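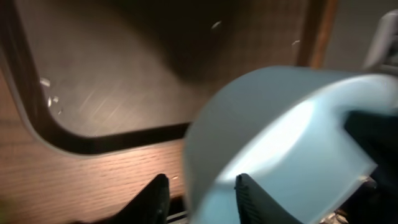
Planning a budget for a two-arm table setup for dish work, what did I forget?
Posted by Roel De Graaf, 10 July 2022

Hello all. I am preparing a request for equipment for our small lab and I would like some advice from people who bought such things before. English is not my first language, so please ask me if something is not clear.

We want two small arms on one table, for kitchen tasks: taking bowls and cups from a tray, placing them in a dish rack, later also some work with food on a cutting board. The arms themselves are not the problem. I have an offer for the pair from Zerka and the price is accepted by my department. My question is the rest. In my first version of the request I had one line "accessories" with 948 euros, and it came back to me with the remark that nobody can approve a line like this. So now I must split it, and I see that I do not know well what belongs in it.

What I have until now: a rail to fix the arms on the edge of the table, clamps or clips, a camera for each wrist and one above, cables, spare fingers, a tray, a rack, plates, bowls, cups. Our table is one we already own. I have to hand in the new version before September and after that I cannot ask for more money until the next year. So it is better to ask for a little too much than too little, but every line must have a reason.

Should the dishes be in the request at all? And how many spare fingers is normal for a first year? I attach a picture of the kind of table I want to copy.

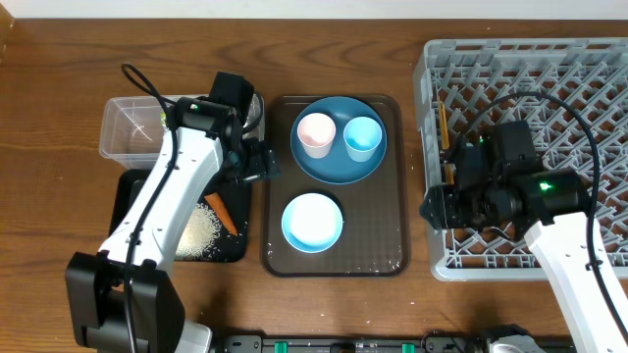
The arrangement we want to copy: tray in the middle, rack on the right, cutting board on the left.

Thank you in advance.
Roel

Plustovard

Yes, put the dishes in the request. They are cheap, but they are consumed, and if they are not in the budget you will pay them from your own pocket as I did in our first year.

My advice is to make three groups. First the things which are fixed to the table: rail, clamps, power supplies, one switch for emergency stop. Second the things which wear: fingers, finger pads, cables, screws. Third the objects. Then each group has its own total and the person who signs can see why the amount is what it is.

For the fingers I would ask for 10 spare ones. Bowls are harder for them than you expect. When you hold a bowl at the wall, one finger is inside and one is outside, and if the arm comes down a little too low the tip meets the tray. The pads with ridges hold smooth plastic better in my experience, but the ridges become flat with time. Ask the seller if the pad can be changed alone, without the whole finger. If yes, order many pads and few fingers.

For cables, please look at your own picture. The cable makes a big loop from the gripper and goes down along the arm. This is good for the movement, but a loop like this can catch on the rack or on a cup. We broke two connectors in this way. So budget spare cables in the full length, plus cable holders. I would take 13 meters of cable sleeve, because it is sold by the meter and it is never enough.

About the objects: buy the same bowl several times. If you buy only one and the shop stops selling it, your old tests cannot be compared with the new ones. This happened to us with a rack also. Light plastic bowls are good for the beginning. Ceramic you can buy later.

One more thing, a tray with a texture on the bottom and a high rim is nice because the bowls do not slide so much, but the rim is also something to hit. Measure the rim before you decide how high the arms will stand.

Wouters

just buy everything at a discount shop, 50 euros and you are done. rice is cheap too

Graltik

I agree with most of what Plustovard wrote, and I do not agree with Wouters, at least not for the cameras and the rail.

Small things which were missing in my own request, maybe they help:

A lamp. Room light changes through the day and the wrist camera is very close to the objects, so a shiny bowl can become almost white on one side. Two simple lamps with diffusers solved most of it for us.

Cleaning. If you work with rice, you will find rice everywhere. A hand brush and a small vacuum cleaner are a real line in our budget now. Crumbs under the rack make it stand not flat.

Storage boxes, clear ones, so you see what is inside.

Shipping and tax on the spare parts. Ask Zerka to put the spare parts in the same order as the arms, then you pay shipping one time.

For the rail, check the thickness of your table edge first. Ours was too thick and the clamps did not fit, so we had to buy a second table, and this was of course not in the plan.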